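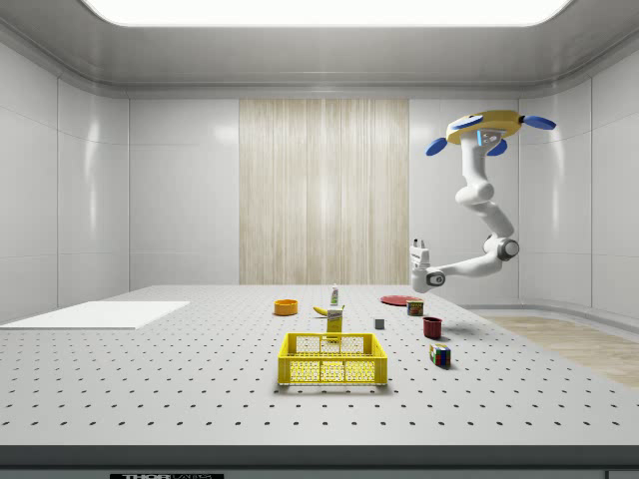 White robot arm over a light gray breadboard table. Computer rendering.

We use cookies to remember your preferences. Accept Decline

Search this newsletter Go

August
By Mereana Hinds

The bean letter

I promised last month I'd write about dried beans, and then I put it off, partly because it's been too hot to want a pot going and partly because I'd told several of you that I know how to cook them and I wanted to be sure that was still true. It mostly is! I've been cooking them at night with the back door open, and the kitchen smells of bay leaf and onion until breakfast.

What started this was a bag of pintos from the little grocery on the Sinumgate side of the bridge. They were 97 cents. I bought two bags, put them in the cupboard behind the oatmeal, and forgot them, as one does. When I finally got them out they had been back there since before we painted, and they cooked up like gravel. Four hours on the stove and I could still hear them when I bit down. I was so cross that I called Vandana Kandpal, who grew up with a bean pot going most days of the week, and she asked me how old they were before I'd even finished complaining.

So that's the first thing, old beans. They keep more or less forever in the sense that they won't hurt you, but they get harder and harder to soften, and past a certain point you can simmer them until the pot wears out. Buy them somewhere that sells a lot of them. Write the month on the bag with a marker. I also have a jar now for odds and ends, which is where the last handful of every bag goes, and I use it for pie weights and do not try to eat it.

The second thing is salt. I was raised not to salt the water until the end because salt was supposed to make the skins tough. My mother believed this and so did hers. Then Santosh Joshi brought a pot of white beans to the potluck in Stundudton, and they were creamy all the way through with the skins whole, and he told me he salts the soaking water and then salts the cooking water too. I didn't believe him. I went home and did one pot his way and one pot mine, same bag, same burner size, and his were better. They tasted like something by themselves. Mine tasted like they were waiting for a sauce.

I still forget to soak them half the time. If you remember, a good spoonful of salt in the bowl, cold water to come up well over the top, and leave them on the counter overnight (or in the fridge if your kitchen is like mine is right now). Drain them, rinse them, start with fresh water. Pick through them first, please. I skipped that exactly once and it cost me a trip to the dentist in Donport.

Now a serious bit, and then I'll go back to rambling. Red kidney beans need a real boil. They have something in them that will make you very sick if they're undercooked, and a slow cooker on low may never get hot enough to deal with it. Soak them, throw that water out, boil them hard on the stove for a good ten minutes in fresh water, and after that you can put them in the slow cooker if you like. I have given up on the slow cooker for kidney beans altogether and just do them on the stove from start to finish.

For everything else I go gently. Bring it up to a boil, skim off the foam if it bothers you, turn it down until there's only a bubble now and then, and put the lid on crooked. A hard boil all the way through knocks the skins off and you end up with soup. Which is fine if you wanted soup! I've served it as soup plenty of times with a straight face. 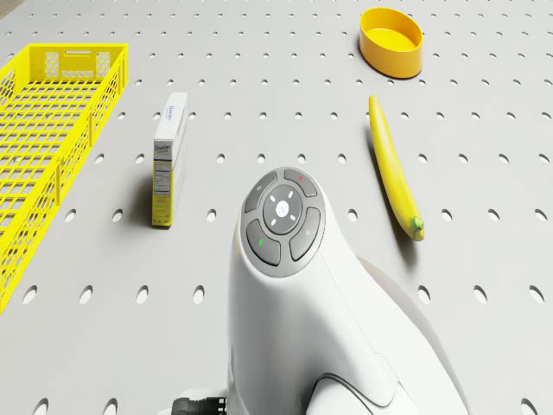
Do black beans have to be soaked before cooking?

You can skip it with black beans. They'll take longer on the stove, so plan for that and keep an eye on the water, but the broth comes out darker and I think it tastes better.

What goes in the pot with them is where people get opinionated. I put in half an onion, cut side down, a couple of garlic cloves with the paper still on, a bay leaf, and a big glug of olive oil. Viorica Nikolaidis puts in a whole carrot and a stick of celery and fishes them out later, and her giant beans with tomato are the best thing I've eaten all summer, so I've started adding the carrot. I hold off on tomatoes, vinegar or lemon until the beans are soft. Acid does slow them down, and I've had that go wrong enough times that I'm a believer.

To see if they're done, eat a few. One bean tells you nothing. I take a spoonful from different parts of the pot, and if any of them is chalky in the middle, back on goes the lid. Then I let them sit in their own broth off the heat for a while before I do anything with them. And don't pour that broth down the sink! It's good for cooking rice, and a ladle of it will rescue a dull pan of greens.

Beans freeze well too, which I was slow to learn. Freeze them in the broth, with a bit of room at the top of the container. Mahsa Khosravi freezes hers flat in bags and files them upright like records, and when I visited she pulled out a bag of chickpeas and had lunch ready before I'd got my shoes off. Mine are in old yogurt tubs with no labels, so dinner is sometimes a surprise.

A few of you asked about the heirloom ones from the Beltrán stall. I tried the big speckled kind. They cost a good deal more than 97 cents, and they lose the speckles in the pot, sadly, but they hold their shape and they're lovely cold with parsley and too much black pepper. I'd buy them again for company. For a weeknight I'm still a pinto person.

If you have a family bean recipe you'd be willing to share, send it on paper to Box 1514 at the Stundudton post office. Handwriting is fine, stains are fine. I'd especially like one for limas, as I've never made a pot of limas that anyone asked for again.

Next month, pickles, if the cucumbers hold out.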